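ok so a lot of you asked how the no-spend March thing went and I keep saying "I'll write it up" and then not writing it up. So, thread. It's long, get a snack (one you already own)

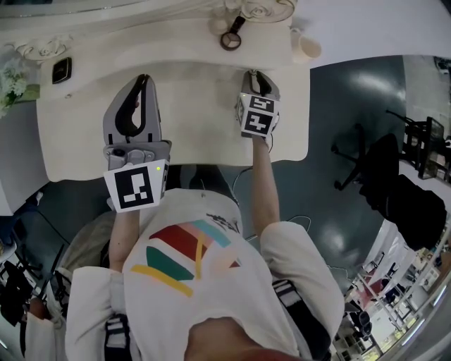 The rules, for anyone who missed them: rent, bills, groceries and bus fare are allowed. Everything else is a no. No takeout, no coffee out, no clothes, no "it was on sale," no little treats from the checkout aisle.

I gave myself 2 passes for the month. I figured I wouldn't need them. I used the first one on the second day lol

It was a birthday. Ozan Yaman, my oldest friend, had a dinner at Skindby, and if you live near me you know what a plate of noodles costs at Skindby. I was not going to sit there drinking tap water while everybody else had the dumplings. Pass used, zero regrets.

Why I did it at all: I downloaded a year of bank statements in February and sorted everything by store. $3,591 on food I didn't cook. I looked at that number for a while and then I closed the laptop and went and stood in the kitchen.

And I like cooking! That's what got me. I have a good knife and a whole shelf of spices. I was just ordering at 9 pm because I hadn't taken anything out of the freezer.

Week one was mostly me being annoying about it. I told every single person I met. The guy at the bus stop knows. My dentist knows.

Coffee was way harder than takeout. I walk past Plamard every morning and they prop the door open and you get hit with that smell for half a block. By the end of the first week I was crossing the street before I got there.

I bought a bag of beans with the groceries (allowed, I checked with myself) and made coffee at home in a jar with a paper filter folded over a rubber band. It was bad. By the third week it was okay. I still don't know what I changed.

Week two is when I got into the freezer. Things I found in there: 6 bags of peas, all open. Soup with no label. Half a loaf of Jurić rye that I'd been saving for guests, apparently guests from last summer.

The soup was lentil. The rye made great toast. The peas are still a situation.

Best thing I cooked all month, and I've made it four times since: onions cooked really slow, can of chickpeas, a big spoon of tomato paste, cumin, splash of vinegar at the end. Peas if you have them. I had them.

Someone asked about social stuff and yeah, that part was weird. A lot of my friendships are basically "want to grab something?" When you can't grab something you have to come up with a whole other sentence.

What I ended up doing was inviting people on walks. Some people loved it. One person said "like, outside?" and we haven't rescheduled.

Also the library! I had a card from two apartments ago and they just updated the address, took a minute. They have board games. They have a cake pan you can check out. I've been paying taxes on this the whole time.

Week three I cracked. There's an app called Vavley that does secondhand furniture, and a lamp I'd been stalking dropped in price at like 11 at night. That was pass number two. The lamp is green and I love it and I would do it again.

I did delete the app after. Then I put it back on my phone in April so don't give me too much credit.

Okay the money part, since it's what people keep DMing me for. I didn't track every penny. My checking account ended the month higher than it started, and that hasn't happened in a long time. Most of it went straight onto my credit card - boring, but it felt great.

Would I do all 30 days again (31, I know, I know, I started a day late)? Probably in the fall. I wouldn't do it in a month with a birthday in it, and I'd stock up on onions first.

The thing that stuck is the freezer list. It's a piece of paper on the door, I write down what goes in and cross off what comes out. I look at it at lunch and take something out for dinner. I've ordered in once since then and I was sick, so.

Couple people asked for the chickpea amounts. I don't measure but I'll try to write it down next time I make it, and I'll stick it under this post. If you have any pea recipes please send them, I'm begging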